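La lettre d'Ikenska - Vie des bâtiments

Eau dure : ce qui change à Brivside et ce que chacun peut faire

Mis en ligne le 13 février 2026

Plusieurs occupants de Brivside nous ont écrit en décembre au sujet de l'eau chaude : débit faible à certains robinets, dépôt blanc au fond des bouilloires, verres qui sortent voilés du lave-vaisselle. Les messages arrivaient séparément et parlaient de choses différentes, mais ils ont la même origine. L'eau du secteur est très calcaire. Nous avons fait mesurer sa dureté à l'entrée du bâtiment et le résultat est de 338 mg/l de carbonate de calcium, soit 33,8 degrés français. Au-delà de 30 degrés, on parle en général d'eau très dure.

Cette eau est potable. Le calcium et le magnésium qu'elle contient ne présentent pas de danger pour la santé et se retrouvent dans beaucoup d'eaux minérales en bouteille. Le problème est surtout matériel. Quand l'eau est chauffée, une partie du calcaire se dépose sur les surfaces chaudes : résistances, échangeurs, parois des ballons. Plus la température est élevée, plus le dépôt est rapide, avec une nette accélération au-dessus de 60 °C.

Dans le bâtiment, le ballon de production fait 600 litres. À son ouverture, le technicien a trouvé une couche de tartre sur la résistance et un dépôt épais au fond de la cuve. Une résistance entartrée chauffe encore, mais elle transmet moins bien sa chaleur, elle reste sous tension plus longtemps et finit par lâcher. Le ballon a été vidangé, nettoyé, puis remis en service avec un joint et une anode neufs. L'intervention a coûté 900 euros, pris sur le budget d'entretien courant. Il n'y aura pas d'appel de charges supplémentaire. 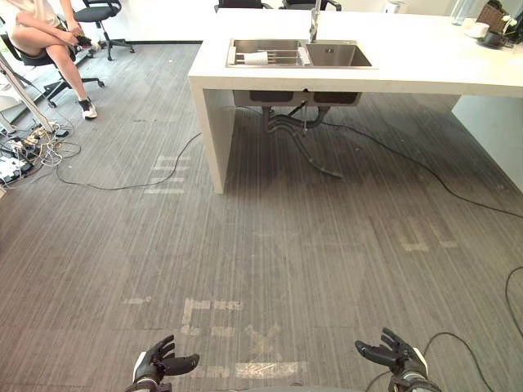 Le nettoyage règle la situation présente et ne change rien à la dureté de l'eau. Nous avons donc étudié la pose d'un adoucisseur sur le départ d'eau chaude. Le principe est ancien : l'eau traverse une cuve remplie de résine, la résine retient le calcium et le magnésium et libère du sodium à la place. Quand elle est saturée, l'appareil la rince avec une saumure et le cycle recommence. Il faut du sel en pastilles, une évacuation à proximité et une prise électrique. Le local technique dispose des trois, à condition de déplacer une étagère.

Le modèle retenu est un Vedow à une seule cuve. Avec la dureté mesurée, il traitera environ 4000 litres entre deux régénérations. Celles-ci sont programmées la nuit, et pendant ce temps l'eau chaude reste disponible mais n'est pas adoucie. La chose est sans conséquence pour les usages courants. Ceux qui font tourner une machine la nuit ne verront pas de différence notable.

Nous avons choisi de ne traiter que l'eau chaude. L'eau froide des cuisines restera telle qu'elle arrive du réseau. Il y a deux raisons à cela : l'eau adoucie contient davantage de sodium, ce qui peut gêner les personnes qui suivent un régime pauvre en sel, et une eau trop douce peut attaquer certaines canalisations métalliques. Sur l'eau chaude, l'appareil sera d'ailleurs réglé avec un mélange, de façon à garder une dureté résiduelle d'une dizaine de degrés. Pour le thé, le café et la cuisson, continuez à prendre l'eau au robinet froid, y compris après la mise en service.

Et à Sial ?

La question nous a été posée. Le bâtiment de Sial est alimenté par un autre captage et l'eau y est moyennement dure. Le ballon a été ouvert lors de la visite annuelle et son état était normal. Aucun équipement n'y est prévu pour l'instant. Les occupants de Sial qui constatent malgré tout un dépôt important peuvent nous le signaler, de préférence en indiquant le robinet concerné : un mousseur bouché explique souvent à lui seul une baisse de débit.

L'entretien des points d'eau

L'adoucisseur n'enlèvera pas le tartre déjà présent dans la robinetterie. Quelques gestes simples restent utiles, dans les parties communes comme dans les locaux privatifs.

Pour un mousseur, dévissez la bague à la main ou avec une pince protégée par un chiffon. Laissez tremper la grille dans du vinaigre blanc pendant une heure, brossez, rincez, remontez. Si le joint est écrasé ou fendu, changez-le, il coûte quelques centimes.

Pour une bouilloire, versez moitié eau, moitié vinaigre blanc, portez à frémissement, laissez agir jusqu'à refroidissement et videz. Faites ensuite bouillir de l'eau claire et jetez-la. L'acide citrique en poudre donne le même résultat avec moins d'odeur. Évitez dans ce cas de faire bouillir la solution, qui peut laisser un dépôt difficile à retirer. Une cuillère à soupe par litre d'eau tiède suffit.

Pour un évier en inox, un chiffon et un peu de vinaigre dilué viennent à bout des traces. Rincez bien. Les produits à base d'eau de Javel sont à éviter sur l'inox, qu'ils piquent à la longue, et il ne faut en aucun cas les mélanger avec un acide, vinaigre compris : le mélange dégage du chlore.

Attention aussi aux plans de travail. Le marbre et les autres pierres calcaires sont attaqués par les acides, même faibles. Une goutte de vinaigre oubliée laisse une marque mate qui ne part pas au lavage. Sur ces surfaces, utilisez seulement de l'eau tiède et un savon neutre, puis essuyez. Le jus de citron et le vin posent le même problème. En cas de doute sur la nature d'un plan, traitez-le comme du marbre.

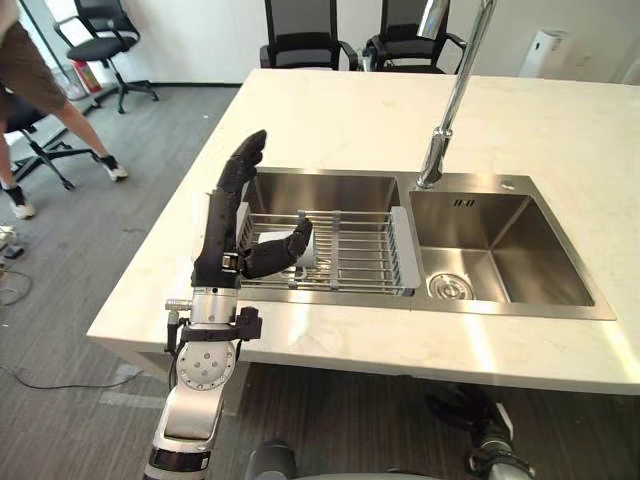
Cuisine : l'îlot et son évier double en inox.

Pour le lave-vaisselle, vérifiez le réglage de dureté dans le menu ou sur la notice. Beaucoup d'appareils sont livrés avec une valeur moyenne que personne ne modifie ensuite. La plupart des lave-vaisselle sont raccordés à l'eau froide et ne profiteront donc pas de l'adoucisseur : il faut continuer à mettre du sel régénérant et garder le réglage correspondant à l'eau du réseau. Le sel de cuisine ne convient pas, il contient souvent des additifs et son grain trop fin peut colmater le réservoir.

La vaisselle lavée à la main gagne à être essuyée assez vite. Les traces blanches sur les verres sont laissées par l'eau qui s'évapore. Si elles s'en vont avec un peu de vinaigre, c'est du calcaire. Si elles restent, le verre est probablement corrodé et il n'y a plus grand-chose à faire - cela arrive avec des lavages trop chauds ou une eau très douce.

Pour les pommeaux de douche, même méthode que pour les mousseurs. Quand le pommeau ne se démonte pas, un sachet de vinaigre noué autour pendant une nuit donne de bons résultats. Laissez ensuite couler l'eau chaude une minute ou deux, fenêtre ouverte ou ventilation en marche.

Travaux et coupure

La pose demande une coupure d'eau chaude d'une demi-journée. La date sera affichée dans le hall et envoyée par message dès que l'installateur l'aura confirmée. L'eau froide ne sera pas coupée. À la remise en eau, il est possible que l'eau sorte légèrement trouble ou par à-coups. Laissez couler quelques instants à faible débit, en commençant par le robinet le plus proche de l'entrée du local, et retirez les mousseurs si vous le pouvez pour éviter d'y piéger des particules.

Le remplissage du bac à sel et le contrôle de la dureté seront ajoutés au contrat d'entretien du chauffage. Un relevé sera affiché sur la porte du local technique après chaque passage. Les occupants qui possèdent déjà leur propre adoucisseur dans un local privatif sont priés de nous le faire savoir avant les travaux, avec la marque et l'emplacement de l'appareil. Deux traitements à la suite donneraient une eau trop douce et il faudra revoir les réglages.

Les questions sur les travaux peuvent être envoyées à l'adresse habituelle d'Ikenska, en précisant « eau Brivside » dans l'objet. Le compte rendu de la mesure de dureté est consultable à l'accueil.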